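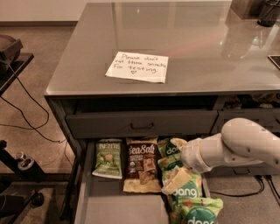

Irnport Open-Wheel Lap Records

Lap times and pit stops for the Toma class at Irnport Speedway and the Govetitz road course.

Last updated 1 March 2026

What this is

A set of lap-by-lap timing records for a regional open-wheel class. All cars in the class use the Toma chassis and the same sealed engine, so the differences between cars come mostly from setup, tires, traffic and the driver. The schedule called for 50 races over the seasons covered. Records are included for 49 of them. The missing one was an Irnport night race in July that was rained out before the green flag and never rescheduled. Its race ID is skipped, so a gap in the numbering is correct.

The data was put together by people who score races and wanted something better than PDF result sheets to work from. It is released as plain CSV.

Contents

laps.csv: one row per car per completed lap
stops.csv: one row per pit stop
tracks.txt: notes on the timing line, pit entry and pit exit at each track
changes.txt: list of corrections

The two CSV files join on race_id and car_id. Both are UTF-8, comma separated, with a header row. Text fields are quoted only if they contain a comma.

Columns in laps.csv

race_id: text. Track prefix (IRN or GOV), season, and race number within the season.
car_id: text. Stable across seasons for the same entry, even if the number on the car changed.
car_number: text. The number painted on the car. Stored as text so leading zeros survive.
lap: integer. Starts at one. The pace laps before the start are not included.
lap_time: seconds, to the thousandth.
elapsed: seconds since the green flag, to the thousandth.
position: integer. Position at the timing line at the end of the lap.
flag: text. Green, yellow or red. This is the condition shown at the line when the car crossed it.
pit_lap: true or false. True if the car entered or left the pit lane on this lap.
source: text. "loop" for the timing loop, "manual" for a time taken from the scoring sheets.

Columns in stops.csv

race_id, car_id: same as above.
stop: integer. Order of the stop for that car in that race.
in_lap: integer. The lap on which the car entered the pit lane.
lane_time: seconds from pit entry line to pit exit line.
tires: number of tires changed. Blank if not recorded.
fuel: true, false or blank.
reason: text. Scheduled, damage, penalty, mechanical or unknown.
note: free text from the pit lane sheet, spelling left alone.

There is no stationary time. Pit lane timing at both tracks comes from loops at entry and exit, so lane_time includes the drive down the lane. The speed limit is not the same at the two tracks. Do not compare lane_time across tracks without allowing for that and for the length of the lane, both of which are in tracks.txt.

How the times were collected

Each car carries an Arkex transponder mounted on the left side of the floor. A loop buried in the track picks up the signal and the timing computer writes a passing record. We took the raw passing records, removed duplicates, matched transponders to cars using the entry lists, and worked out lap times by subtraction.

Transponders get swapped more than you would think. A car that is rebuilt between practice and the race may go out with a unit borrowed from another team. Where the entry list and the passing records disagreed, we used the lap chart kept by hand in the scoring booth. If the chart could not settle it, the laps were dropped for that car and the race is listed in changes.txt.

Missed passings are the other problem. A car that goes over the loop wide, or with a transponder low on charge, may not register. You then get a single lap that is twice as long as it should be. We split these using the hand chart when the chart had a time and marked both laps "manual" in the source column. Manual times are good to a few tenths at best. Leave them out of anything that depends on small gaps.

Yellow flags

This is where most of the questions come from.

At Irnport the field bunches up behind the pace car and every lap counts. At Govetitz yellow laps also count, but the pace car can pick up a car that is not the leader, and the scoring booth then waves cars around until the leader is at the front. The wave-around makes position jump in ways that look like errors. They are real. If you only want racing laps, filter on flag equals green, then also drop the first green lap after each yellow, as the lap time for that one includes part of the restart.

The flag column holds one value per lap. When the yellow came out halfway through a lap, the row says yellow even though part of the lap was run at full speed. There is no column for the exact time of the call. The booth did write these down for some races, but with a wall clock that was not tied to the timing computer, and we were not able to line them up well enough to include them.

Red flags stop the clock in the elapsed column. The time spent parked is not counted.

Known problems

Position is sometimes off by one on the opening lap at Govetitz. The loop is past the first corner exit there, and cars side by side on cold tires can cross it in an order that the booth later reversed after a review. We keep the loop order.

Cars that retired in the pit lane show an in_lap in stops.csv and no lane_time. They are not marked as retired in any other way. To find them, look for a stop with blank lane_time and no later lap.

The reason field depends on who was working pit lane. Early races have a lot of "unknown". Do not read a trend into it.

Penalties added after the race are not applied. The last position in laps.csv is the order on the road. It will not always match the official results or the points table.

Tire compound is missing. Teams choose from the allowed set at Govetitz and run a single compound at Irnport, but the choice was not logged in any form we could use.

Weather is missing too. We looked at filling it in from outside station data and decided against it. The closest station to Govetitz is on the other side of the ridge, and it can be raining there with a dry track.

What it is good for

Looking at how pace falls off over a run. Comparing pit windows. Checking how much track position matters at a short oval against a road course. Teaching people how to clean timing data, if you have access to raw passings of your own to set beside it. Making lap charts.

What it is not good for

Rating drivers. The car_id follows the entry and not the person in the seat, and several entries changed drivers in the middle of a season. Driver names are left out on purpose. Some of the people in this class are minors, and the series asked that names stay on its own results pages.

It is also a poor base for betting models or for anything to do with safety. There is no record of contact, car damage or injury apart from a "damage" entry in the reason field, and that is applied unevenly.

Loading the files

Any spreadsheet program will open them. Set car_number to text when you import, or a car numbered 07 turns into 7 and collides with another entry. In a script, read race_id, car_id and car_number as strings and let the rest be guessed. Sort by race_id, then elapsed, to get the order in which cars crossed the line. Sorting by lap and position gives you the lap chart.

Blank always means not recorded. It never means zero. A tires value of zero means that somebody wrote down that no tires were changed.

Corrections

If you find a mistake, send the race_id, the car_id, the lap, and what you think it should be. A photo of a printed result sheet helps. Please do not send a whole edited copy of laps.csv, as comparing it line by line takes longer than fixing the error. Corrections go out with the next update and are listed in changes.txt with the old value next to the new one.

The last round of corrections fixed a block of Irnport laps where two cars had each other's transponders from the start until the first stop. Anyone who used those races before the update should run the numbers again.

Terms of use

You may use, copy and change the files for any purpose, including paid work. Say where they came from and say if you changed them. There is no warranty. The official results of the series are the ones the series publishes, and where they differ from this data on a finishing position, theirs stand.

Suggested credit line: Irnport Open-Wheel Lap Records, Toma class, version of the files you used.

Planned

A column for the restart lap, so that people do not have to work it out from the flag column. Sector times for Govetitz, if the Arkex logs from the back loop can be read. The logs exist but the older ones are in a format that our current software will not open.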